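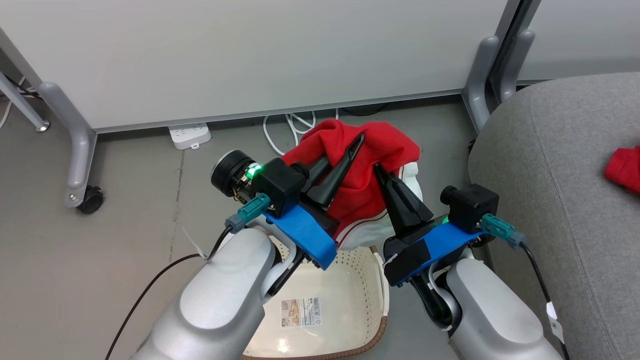 Irnau D2 Dual-Arm Garment Cell

Setup, routine care and replacement parts

Product code: IRN-D2
Manufacturer: Vitislow
Status: current, supplied to order

Overview

The Irnau D2 is a two-arm cell for picking, untangling and transferring clothing and household textiles. Both arms share one controller and one work area, and each carries a two-finger gripper on a blue mounting bracket. Items are presented in a basket between the arms. The cell handles one item at a time and can hold it with one gripper or with both.

The D2 replaces the D1. Brackets, gripper cables and fingers are common to both models. Controllers and arm base plates are not interchangeable.

What is supplied

Two arms with base plates
Two grippers with black tapered fingers, fitted and aligned
Two blue gripper brackets
One camera unit
Two gripper cables with teal connectors
Controller with power cord
Emergency stop on a 200 cm lead
Hex key set and finger alignment gauge
Bag of spare bracket screws

The basket, partition panels and power strip are not included. Panels can be ordered from Dradwood, whose caster legs fit the D2 floor plan without adapters.

Floor and partition

Install the cell on a level, hard floor. Sealed concrete is suitable. Carpet and raised tile are not. Mark the position of each arm base on the floor with tape before the first calibration, and leave the tape in place. If a base is moved for cleaning, return it to the mark and run the short calibration before production.

Place the partition behind the work area with the casters locked. A plain white or light gray panel gives the camera the most consistent background. Patterned curtains, mirrors and glossy cabinets cause false edges in the fabric detection.

Furniture may stay in the room if it is outside the reach of both arms. Clothing left on nearby furniture can be detected as a pick target if it falls inside the camera view. Set the pick zone in the controller to exclude it.

Basket

Any open plastic laundry basket can be used, provided the rim is smooth and the basket does not slide. Light colors are preferred. Remove loose labels and packaging from the inside. A barcode sticker on the bottom does not affect picking, but its edges must be flat. Fingers that catch a raised label will report a grip and lift nothing.

Set the basket height in the controller after any change of basket. The value entered is the distance from the floor to the rim in millimeters. For the basket used in factory acceptance the value is 287.

Cabling

Each gripper has one cable for power and signal. The teal connector is keyed and enters in one orientation only. Push until the collar seats, then pull lightly on the body of the connector, not on the cable.

Route the cable down the arm and leave a free loop at each joint. With the arm fully extended, the cable must not be tight at any point. Do not tie the cable to the fingers or to the bracket screws.

Keep the white identification tag on the cable. The tag shows the cable revision, which the parts desk will request with any order.

Place the power strip at the base of the partition, outside the reach of both arms. Coil excess supply cable beside the strip and secure the coil so that it cannot move into the work area.

Start-up

1. Clear the basket and the space between the arms.
2. Release the emergency stop.
3. Switch on the controller and wait 30 seconds.
4. Check the indicator on each gripper unit. Steady green means that the gripper has power and is communicating.
5. Open and close both grippers from the manual screen.
6. Run the short calibration.
7. Load the basket.

If an indicator is off, switch off the controller before touching the connector. Reseat the connector and start again from step 3. If the indicator stays off, exchange the two gripper cables. A fault that moves with the cable is a cable fault. A fault that stays with the gripper requires the gripper to be returned.

Finger alignment

Misaligned fingers are the most common cause of dropped thin fabrics. Check alignment weekly, and after any contact with the basket rim.

Close the gripper with no item present. The tips should meet along their full width with no visible step. If there is a step, loosen the two screws at the base of the affected finger, insert the alignment gauge, close the gripper on the gauge in manual mode and retighten. Do not bend the fingers or file the tips. Replace them when the points are rounded.

Bracket inspection

Inspect both brackets monthly with the controller off. Look for cracks at the inside corner and for gaps between the bracket and the arm flange. Tighten loose screws in a cross pattern. A bracket with a crack of any length must be replaced, and a full calibration run before the cell is used.

Cleaning

Lint collects at the base of the fingers and around the camera. Remove it daily with a soft brush. Wipe the camera window with a dry lens cloth. Compressed air must not be used on the gripper, as it drives fibers into the slide.

Wipe the arm covers with a damp cloth. Do not use solvents on the covers or brackets.

Two-arm handling

When both grippers hold the same garment, the controller limits the distance between them. The factory limit suits knitted and woven cotton. Reduce it for delicate items. Naciri software version 93 or later is required to store a separate limit for each garment class.

If the arms stop while both are holding an item, support the fabric by hand only after pressing the emergency stop. Open one gripper from the manual screen, then the other. Do not pull the garment free.

Replacement parts

IRN-D2-F: finger pair, black
IRN-D2-B: gripper bracket, blue
IRN-D2-C: gripper cable, teal connector
IRN-D2-G: complete gripper without camera
IRN-D2-V: camera unit
IRN-D2-K: screw set and alignment gauge

Fingers are sold in pairs only. Complete grippers are supplied on an exchange basis, and the old unit must be returned in the packaging provided. State the serial number of the cell and the cable revision when ordering.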